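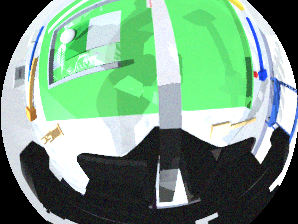
FOR IMMEDIATE RELEASE

Clorgate Books signs new puzzle book for ages 7 to 10, out in March

SESTPORT - Clorgate Books will publish The Night Ferry Puzzle Book by Urs Strebel this March. Paperback, black and white inside, color cover. 718 puzzles. Yes, we checked the number twice, the proofreader is still not speaking to us.

It's the first activity book to come out of Strebel's Night Ferry stories, which follow a girl named Hettiarachchi (last name only, she insists on it) and the ferry that leaves Udmont harbor after everyone has gone to bed. Four storybooks so far. Kids who know them will spot plenty of old faces. Kids who don't can start anywhere, no homework needed.

What's inside: mazes, word ladders, codes, spot-the-liar puzzles, crosswords with very silly clues, a fold-out map of the harbor. One long mystery runs through the whole book, with up to 30 clues tucked into the page corners. Answers at the back, printed upside down. The mystery answer is not at the back. Readers have to write in for it, by real mail, and they will get a real reply.

Strebel wrote most of it on the train to Udmont and tested it on two classes at the elementary school there.

"They were brutal," said Strebel. "I had a maze I was very proud of and a boy did it in the time it took me to sit down. So that one's gone. The ones they argued over, those stayed."

The pictures are by Jonas Schnyder, who has drawn the Night Ferry books since the second one. He did new art for every chapter and hid the ship's cat in all of them. Some are easy. A couple are mean.

"My own kids havent found the one in chapter six," Schnyder said. "I'm not helping them."

Launch is at Sestport Public Library, childrens room, Thursday at 4 p.m. in publication week. Free, no tickets. Strebel will read, Schnyder will draw, there'll be a team quiz with teams of four. Grown-ups allowed on teams but only 2 per team, after what happened last year. Signed copies for sale at the desk.

Schools and libraries: we have 400 sample packs to give away. Each one is a short booklet with ten puzzles, a poster, and a sheet of teacher notes. First come first served, one per school please. Ask by email and put PUZZLE PACK in the subject line or it will get lost.

Review copies are ready now, print or PDF. Both Strebel and Schnyder are free for interviews and school visits in March, mornings are best. Cover art and a page of sample puzzles can be reprinted with credit to Clorgate Books.

Press contact: publicity desk, Clorgate Books, Sestport. Phones on until 5 p.m. weekdays.

ENDS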